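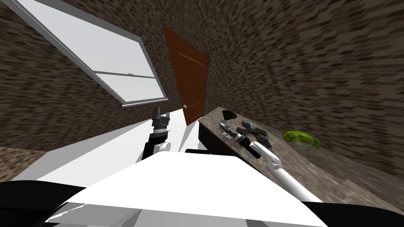
Makora Robotics Lab, Simulation and Cell Upkeep

Give the virtual cell a logbook
By Hoi-yan Lui

I love maintenance. I love the smell of a freshly opened grease tube and the little paint marks you put across a bolt head so you can see at a glance whether it has turned. So when I moved over to the simulation side of the lab, people assumed I'd be bored by the end of January. No bolts, no grease, no cables to chafe. What would there be to look after?

Plenty! The cell I look after is called Samville, and it is a simulated kitchen with a two-armed robot in it. It has a granite-look counter, brick walls, a wooden door and a window, and a changing collection of things for the robot to reach for. It exists only on our machines, and I have come to believe it needs the same care as any cell with a fence around it. I'd go further. I think every lab that runs a simulated robot should keep a logbook for it, with signatures, exactly as they would for a steel one.

My reasons start with the cameras. A view from high on the robot's body, looking down past the white torso at the counter, is only useful if you know how the camera is sitting. Put some roll on it and the whole room leans over. The door tips, the counter runs downhill, and a person looking at the picture has to hold their head sideways to make sense of it. There are good reasons to want a steep view like that. You may be testing whether your software copes with an odd mounting, or you may be after more of the counter and less of the wall. Either way it ought to be written down. On real hardware somebody would have to loosen a bracket to get that angle, and there would be a wrench on the bench to show for it. In simulation it is a number in a file, and a number in a file leaves nothing on the bench.

Rhonda Sandhu and I once spent a whole afternoon on a gripper that kept arriving just short of a bowl. We checked the arm model and the joint limits. We checked the bowl. Then Rhonda opened the camera settings and found that the mount had been moved and saved under the same name, so half of our calibration belonged to the old position and half to the new one. It took seconds to fix. We had lost the afternoon to a missing sentence.

After that I started the book. It's an ordinary paper one (I know, I know) and it lives next to the keyboard. Every change to Samville gets a line: what moved, what it was before, who did it. At the start of a session I go through the cell in the same order every time. Home both arms. Open and close each gripper with nothing in it and watch the fingers all the way through. Look through every camera, and I do mean look, with your own eyes, before any script gets to have an opinion. Then load the objects and let them settle on the counter before moving anything. 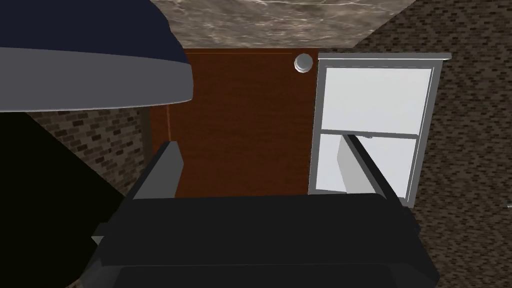

The empty gripper check is my favorite, and the one newcomers are most tempted to skip. With nothing between the fingers you can see the gap and the faces of the fingers, and you can see how much of the room the housing hides from that particular camera. You'd be amazed how much you learn about a grasp before there is any object in it. If a finger is going to block your view of the target, far better to find out while you're fresh and the coffee is hot.

Hanyu Kong, who writes most of our physics settings, thinks I'm overdoing it. Hanyu's argument is a fair one: version control already remembers every change, with a time and a name attached, so why copy it out by hand? I use version control and I'm grateful for it. But it tells me that a value changed, in a file I have to know to open. It won't tell me that Raymonde Dhillon tilted the view because she wanted to see behind the near edge of the counter, and meant to put it back after lunch. The book does, in Raymonde's very large handwriting.

There's also the question of habits. Most of the people who train on Samville will go on to work with real arms, and some of them very soon. A student who resets the virtual cell with one key and never looks at it is practicing something, and I don't much like what. A student who homes the arms, checks the grippers and signs the page is practicing something too. When Aaliyah Petrenko moved from our group to the hardware floor at Hendislow, she told me the startup routine there felt familiar from the first morning, and that made me happier than any benchmark score I've had.

I'll admit the costs. The routine takes me 24 minutes when I'm doing it properly, and on a busy day that feels like forever. Part of it could be automated, and should be. A script can compare camera poses against the saved ones far better than I can, and I'd gladly hand it that job tomorrow. I would still want a person to look through the cameras afterward, because a script checks for the faults somebody already thought of, and the bowl afternoon wasn't on anybody's list.

So if you run a simulated cell, try it for a month. Get a notebook, any notebook. Write down where your cameras are today and which way up they sit. Put the object set on the same page, and the gripper opening, and leave the facing page blank for complaints. Ours filled up first, and most of the fixes I'm proudest of started over there.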